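# About Jeton

Jeton designs and supplies portioning layouts for sandwich assembly. The company was set up by Hatsue Aoki and Kiyoshi Honda, who had both worked in catering supply and wanted a consistent way to arrange bread, cheese and vegetables at the point where a sandwich is built. The office and test kitchen are in the Fukuda building, second floor.

Our work covers three areas:

- station layout: position of the tray, the holders and the ingredients
- ingredient presentation: upright or flat storage, slice orientation, order of use
- staff instruction: printed cards and short practice sessions

A standard station is built on a white tabletop with one shallow metal tray in the center. Ingredients are kept outside the tray and enter it one at a time, starting with the bottom slice of bread. Upright storage takes less table length than flat storage and lets each slice be taken by its top edge. Clear holders are specified so that the food stays visible from both sides. 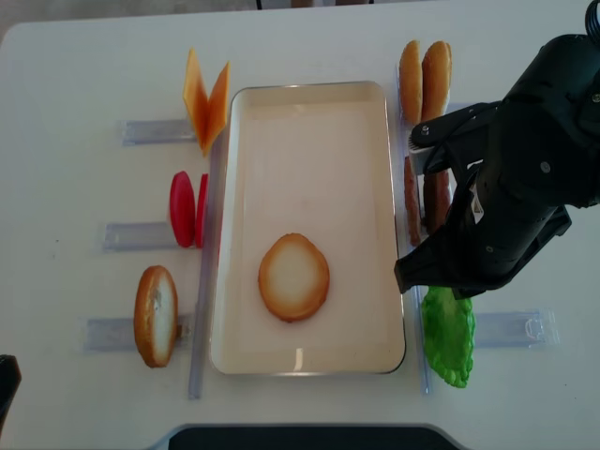 Why does the bread go down before anything else?

The bottom slice fixes the position of the stack, and each later layer is centered on it.

The catalog currently lists 23 station layouts in two series. Cuketti is intended for sliced bread and round fillings. Bornia is intended for long rolls and buns, with wider spacing between holders. Both series use the same tray, and parts can be exchanged between them - the layout card states which holder positions apply.

Setsuko Nomura is responsible for layout testing. Each new layout is run for 50 assemblies before release, and the results are recorded by ingredient. Kohei Ueda handles orders and spare parts. Junpei Uchida writes the instruction cards and runs practice sessions for groups of up to 7 people. Sessions last one morning and include tray setup, restocking and cleaning.

Trays and holders are washed by hand with a mild detergent and dried before storage. Abrasive pads are not recommended on clear parts - fine scratches reduce visibility and hold residue.

Spare holders can be ordered singly under part number 684. The test kitchen is closed to visitors in July.

Page last revised: June 2018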